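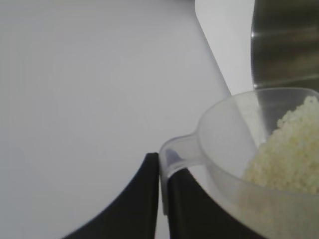

Jurgita Ķēniņš and Urmas Stankevičius
Department of Household Studies, Ellinine College, Drukivthorpe

Figure 1. A pale, matte tabletop with a stainless steel vessel.

3. Shared kitchens and the problem of the clear surface

3.1 Background

Studies of shared housing have often treated the kitchen as a place of conflict over dirty dishes. Dishes are easy to ask about, and most tenants have a story ready. Surfaces have received less attention. In our first interviews in Drukivthorpe, however, tenants spoke more often about tables and counters than about sinks. They wanted to know who could leave things out, for how long, and whether a bare stretch of tabletop meant that the space was free to use.

We use the term "clear surface" for any part of a table or counter that a tenant could start working on without first moving another person's belongings. The definition depends on the tenant's judgment. A surface with one metal bowl or pot near its edge (compare Figure 1) was called clear by some tenants and taken by others, and the disagreement did not follow age or length of tenancy.

3.2 Sites and respondents

The survey covered 16 shared houses, all managed by Grullari, a local housing association. Each house has one kitchen. The houses were built or converted at different times, and the kitchens vary in size and layout. Older conversions tend to have a separate table in the middle of the room, while the newer ones have counters along two walls and nowhere to sit.

Tenants received a paper questionnaire under their door and could return it in a sealed box in the hallway. We received 248 completed forms. Forms with more than one page left blank were set aside and are not part of that total. Follow-up interviews were held in the evening, usually in the tenant's own kitchen, and lasted as long as the tenant wished to talk.

3.3 Rules, written and unwritten

Grullari gives new tenants a house sheet that asks them to "leave the kitchen as you found it." Few respondents could recall the wording, and several believed that no written rule existed. In practice each house had worked out its own customs. The most common was a time limit. Items could stay out while food was cooking and through the meal, but had to be gone by the time the next person came in to cook.

Other customs were tied to the object. Pots and mixing bowls were given more leeway than plates, which tenants took as a sign that someone had finished eating and left. One woman in the Ersoy Street house described a pot on the table as "a coat on a chair." A plate, she said, was just a mess. Similar remarks came up in interviews at houses where the tenants had never met one another.

Saturday was the hardest day in nearly every house. Tenants who cooked for the week ahead needed the whole table for several hours, and those who wanted a quick lunch felt shut out. In 4 houses this had led to a sign-up sheet on the refrigerator. Only one of the sheets was still in use when we returned in October.

3.4 Wiping and ownership

Respondents were also asked whether they wiped a surface before using it, after using it, or both. Wiping before use was more common than we had expected. Interviews suggest that it does two jobs. It removes crumbs, and it marks the space as taken for the moment. Tenants who wiped first were also more willing to move another person's bowl a short distance, though most would not put it away in a cupboard.

This matters for how complaints are read. A message such as "please clean the table" was usually taken by housing staff as a hygiene issue. When we asked the senders, many said the table had been clean enough, and that they had been unable to tell whether they were allowed to use it. We return to these complaints in Section 4, where the staff records are compared with the tenants' own accounts.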